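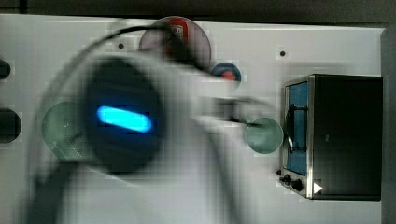

One reader objected to my October column on date labels, saying that a printed date is the only protection a shopper has and that removing it from shelf-stable goods would make people sick. The concern is reasonable, but it assigns the date a job it was not designed to do.

On most packaged food, a "best by" date is an estimate of quality. The manufacturer stores samples, checks color, acidity and texture at intervals, and picks a point at which the product still meets its own standard. Dratell prints 18 months on its tomato sauces. Giannakopoulos prints seven on a sauce of similar acidity. The gap reflects packaging and company policy – it says very little about risk. 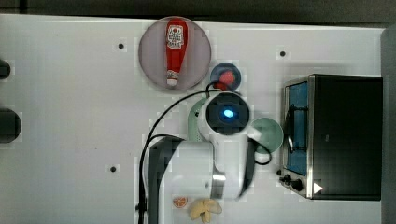
Filed under: Food Labeling, Storage

Once a container is opened, the printed date loses most of its value. Air, temperature and contact with utensils now set the rate of change, and the label accounts for none of them. A blank line for the opening date, next to a stated storage period, would be more useful. Wakumura already does this on its soy products, with a box wide enough for a ballpoint pen.

I would keep firm dates on foods where time is a direct safety limit, such as fresh meat and ready-to-eat salads. For acidic condiments, the printed date should be replaced by a packing date and an opening line. Prosby plans to test that layout on its mustard, and other packers should copy it.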